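Two-armed robot from the Flustum shed learns its way around a school bag

Evstead, 2021-05-17

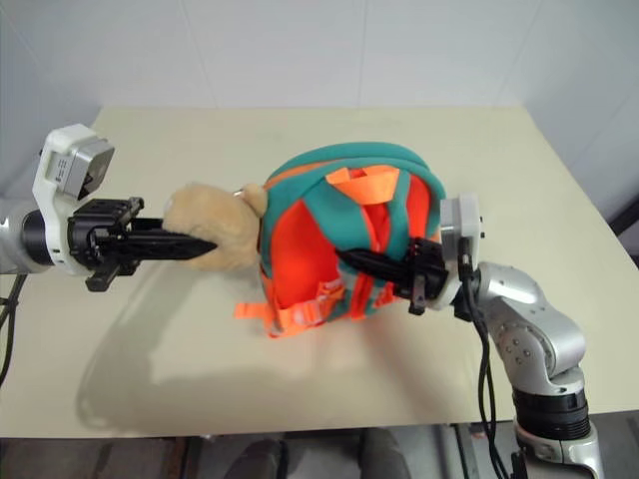
Can a bunch of hobbyists really put together a two-armed robot in a shared workshop?

With patience, plenty of second-hand parts and a very forgiving power board, it can be done. Ours is called Bison, it's bolted together at the Flustum community workshop in Evstead, and we're opening the doors so you can come and have a look at it.

I've been a member at Flustum for long enough to have my own mug on the shelf, and I offered to write this release because I'm the one who won't shut up about the project anyway. So if it sounds less like a press release and more like me leaning on your fence, sorry, that's what you're getting.

Bison started in February as a single arm on a bench. We wanted something that could pick up soft, awkward household stuff, the sort of thing that flops about when you grab it. Blocks and tins are easy enough to practise on, but my place is full of jumpers, tea towels and kids' gear, and I wanted a machine that could cope with those. One arm could lift a bag by a strap and then had no clue what to do with the rest of it (the bag just swung there). So we went to two.

The second arm doubled the fun and about tripled the wiring. Both arms have black grippers, and we've been working them on a child's backpack, orange with teal straps, and a tan teddy bear. The bear is a good test because plush squashes when you close on it, and if the gripper squeezes by distance alone you never quite know what you've got hold of. The bag is worse! Straps, buckles, a carry loop, loose webbing everywhere, and all of it moves when you touch any of it.

All up we've spent $2,473, which came out of the members' project kitty and two sausage sizzles. That covers the second-hand arms, the cabling, a new power supply after the old one went pop, and the timber for the spare bench. It doesn't cover the biscuits.

The software is our own and it's called Cervantes. You steer the arms through a job by hand controls, Cervantes saves the run, and later on it has a crack at the same job by itself. We've saved 575 runs so far, of which 128 are the backpack. Some are lovely. Some are me dropping things on the floor and saying a word I've since had to trim from the audio. We keep the bad ones too, in their own folder, and they've been handy for working out where the arms get tangled up in each other.

What's next? We'd like Bison to hold a bag open with one arm and pack it with the other, which we can't do reliably yet. We also want to tidy the cables, sort out a quieter fan, and write up the build notes so another workshop could have a go without ringing us every night. The notes will be free to download once the wiring diagrams match what's really on the bench.

The open night runs from 6 till 9 at the workshop, entry is free, and kids are welcome as long as they've got a grown-up and closed shoes. Visitors can take a turn on the hand controls - 3 goes each, then back of the queue. Bring a soft toy if you like, just not one that'd be missed at bedtime. Tea and coffee in the kitchen, gold coin if you've got one.

Media are welcome to come in early for a chat and a closer look. Leave a message with the Flustum front desk and one of the Bison crew will ring you back, most likely me. Parking is out the back, and watch the pothole by the gate.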